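Desk bins and small tubs: your questions

Povatero sells small storage for desks and benchtops. We get a lot of email asking whether any of it is worth buying, so these are the answers we'd give a mate.

Do I need a bin on my desk at all?

Probably not, if there's a full-sized one within reach. A desk bin earns its spot when you sew, sharpen pencils or open a lot of mail. Otherwise it's one more thing to empty.

What about the little see-through tubs?

They're handy for clips and rubber bands. We're less convinced by the claim that seeing your clutter makes you tidy it. Most people just get used to the view.

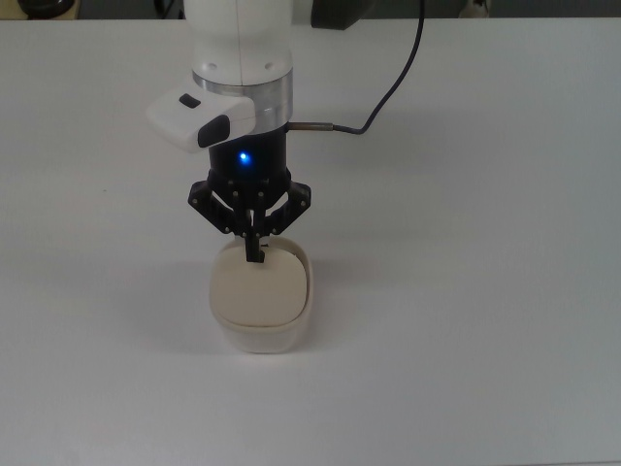
Is a flip lid better than an open top?

It hides the mess, and that's about all. A lid won't stop a banana skin smelling, whatever the Zasden brochure says. Look inside now and then too -- a cream bin can look fine with the lid down and be brown and stained once it's up.
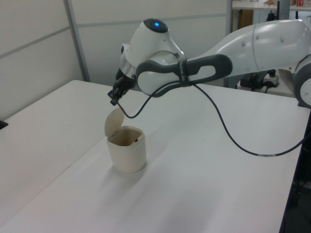
How do I get tea stains out of a plastic bin?

Try bicarb and warm water first, left overnight, then a soft brush. Old stains may fade without ever leaving, and we wouldn't pay extra for a special cleaner. Skip the scouring pad, as scratches hold colour.

Are compartments useful?

Sometimes. Two sections are plenty for most desks, and any more tend to fill with the same odds and ends. Measure your longest pen before you order, not after.
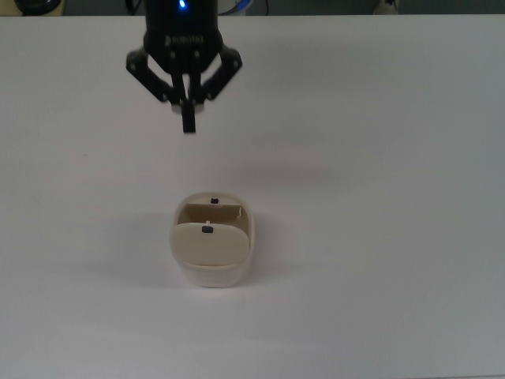
Cream plastic container with a divided interior, on a white tabletop.

The Cludetti range costs more. Is it stronger?

We haven't seen proof of it. Our own test was 900 lid openings on each brand, and the hinges on the Andreadis bins held up just as well.

Can I return a used bin?

Only if it's faulty. Please rinse it first.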